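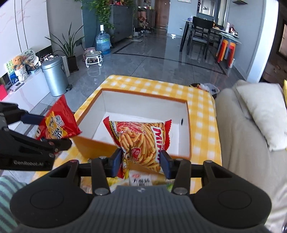
What must a packed food label tell the person who buys it?
At the least, the name of the food, the ingredients in order of weight, the allergens, the net quantity, a date mark, any storage conditions, and the name and address of the business responsible.

Speaker notes: Reading the Small Print
Food Labelling for Small Shops and Community Kitchens
Speaker: Jasper Visser, Umali Food Advice Service
Session held 28th January, Akance Hall, main room

Opening (slides 1 to 3)

Welcome delegates and thank the Visby Traders' Forum for the use of the hall. Fire exits are at the rear and to the left of the platform. Handouts are on the side table; the large print version is kept at the desk.

State the purpose of the session. It is intended for people who sell, repack or give out food and who have no legal department to turn to. It is general guidance. Delegates with a particular product in mind should speak to their local authority before printing anything.

Background to the enquiry figures (slide 4)

In the last full year the Service received 3439 enquiries from small food businesses. The largest group concerned allergens. The next largest concerned date marks, and many of those callers had the two kinds of date the wrong way round. Pause here and ask for a show of hands: who has had to explain a date mark to a customer in the past month?

Date marks (slides 5 to 7)

A "use by" date is about safety. Food must not be sold, given away or served after that date, even if it looks and smells sound. A "best before" date is about quality. Food may be sold after it, provided that it is safe to eat, and the customer ought to be told.

Most dry and long-life goods carry "best before". Chilled meat, fish and ready meals generally carry "use by". Where the maker has chosen one form, the shop must not replace it with the other. Sticker guns should not be used to cover a printed date under any circumstances.

Take the Zisby case here. A corner shop moved its stock into plain tubs and threw away the outer cartons, and the dates went with them. The owner had acted in good faith, and the matter was settled with a letter of advice. The stock was nonetheless lost.

Multipacks and outer boxes (slide 8)

Delegates often ask about splitting a multipack. If the single packets inside do not carry the full details, they should not be sold one by one. Look for the words "not to be sold separately", but do not rely on finding them. The test is whether the customer, holding one packet, can read everything the law requires.
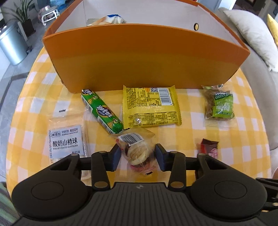 The same test applies to hampers, raffle prizes and mixed boxes made up for an event. Keep the full label with each item. If an item has been taken out of its wrapper, the details must be passed on in another form, and in the case of allergens this should be done in writing.

Allergens (slides 9 to 12)

Fourteen allergens must be declared, and they must stand out in the list of ingredients. Bold type is the usual method. Capital letters or a contrasting colour are also accepted – the point is that the eye should go to them first.

Food packed on the premises before the customer chooses it needs a label with its name and a full ingredients list. Sandwiches wrapped in the morning for the lunch counter fall within this rule. Sandwiches made to order do not, although the allergen information must still be available.

"May contain" wording should be used only after a proper look at the risk. Placing it on every product is of no help to the customer and may lead people to ignore it.

Exercise (slide 13)

Allow 19 minutes. Delegates work in pairs with worksheet 2. Each pair has a mock label with errors in it and should mark what is missing, what is in the wrong place and what is too small to read. Take answers from the back of the room first.

Points to draw out if they are not raised:
Ingredients listed by alphabet instead of by weight
Storage advice left off a chilled product
Business name given without an address

Questions and close

Take questions for as long as the hall allows. Queries on alcohol and food supplements should be noted and answered by post. The follow-up session on weights and measures will be held in March, and a sign-up sheet is at the desk – please ask delegates to print their details clearly.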